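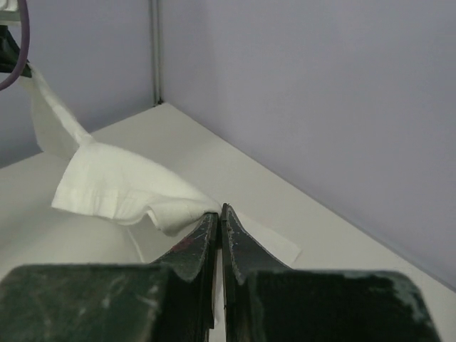

Do we really need a rule for how hard a robot can pull on a napkin? The question came in on the first day of our comment period, unsigned, and I've been answering it ever since. Yes, I think we do! And as of today we have one, along with a dozen others.

CARKLOW, February 11, 2021 - I'm very happy to tell you that the Carklow Soft Goods Group has released the Giritz Guide, our good practice guide for robots that pick up, spread and fold cloth. It has 13 rules, it fits on nine pages, and you can have it for free.

I run the small office that put the guide together, and I've spent a good part of my working life around laundries, so forgive me if I get excited about hems. Cloth is hard on a robot program. A box has the same corners every time you look at it. A sheet or a towel comes out of the pile in a new shape, and the gripper has to find an edge in there somewhere, close on it and lift without dragging everything else along (or pulling a thread, or pinching the person standing next to it). The shops we talked to had each worked out their own way of doing that. Some of those ways were great, and hardly any of them were written down.

So we wrote them down. We started last June with a rough draft, passed it around, and got about 80 comments back. Some were one line long. One ran longer than the draft did, and I read every word of it, twice, with coffee.

What's in it

The guide starts with fingertips. Rule 1 asks you to look at the gripping faces and the edges around them before each shift and run a scrap of thin fabric over them. If the scrap snags, the fingers come off. Scuffed paint on the outside of a finger is fine under the guide as long as the scrap slides over it. Flaking paint near the tip isn't, and we had a long back-and-forth over where "near" stops. (Page 2 has a drawing.)

Then come the grip rules. Take as little fabric as will hold. Close slowly. Pause after closing and before lifting, so the controller can check that there's something between the fingers and the operator has a chance to see it too. If a piece is being held at a second point, set a pull limit for that fabric and post it at the cell where people can read it.

The table gets its own section, which surprised me when I first saw the outline and now seems obvious. Keep the surface plain and clear, pick a color your cameras can tell apart from the goods when you can, and tie cables back so a loose corner can't catch on them. White goods on a white table are allowed. You just have to test them separately and write down the result, and please don't borrow your numbers from the blue towels.
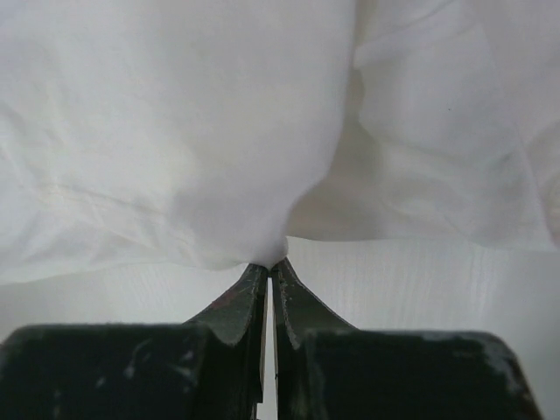

Slow closing costs us pieces per hour, one shop wrote back, and who pays for that? Fair point, and it changed the guide. The draft had a single closing speed for everything. The final version lets you go faster once a fabric has passed its own snag and drop test, with the people-nearby rules still in force the whole time. I like this version a lot better, and I was a fan of the old one.

The people rules are the part I'd read first if I were you. Nobody reaches in to straighten a fold while the arm is live, even a tiny fold, even on a busy day. There has to be a stop within reach of anyone feeding the table. If the robot drops a piece, it waits for a person to clear it and restart.

One thing the guide won't do is replace the safety standards and laws that already apply to your machines. Those come first. If you find a spot where we seem to say something looser, follow the stricter text and write to me so I can fix ours.

Who's using it

The test floor at Dusov has been running its cloth table to the final text, and Ebihara has agreed to use the fingertip check in its operator training. Both sent back marked-up copies, and the log sheet in the back of the guide is mostly theirs. It's a plain one-page form. Print it, hang it on a clipboard, spill something on it.

How to get it

Write to the Giritz Guide desk at the Carklow Soft Goods Group and ask for the guide, the log sheet or both. Printed copies are available for shops that want one at the cell. Comments on this edition are open until June, and unsigned ones are still welcome.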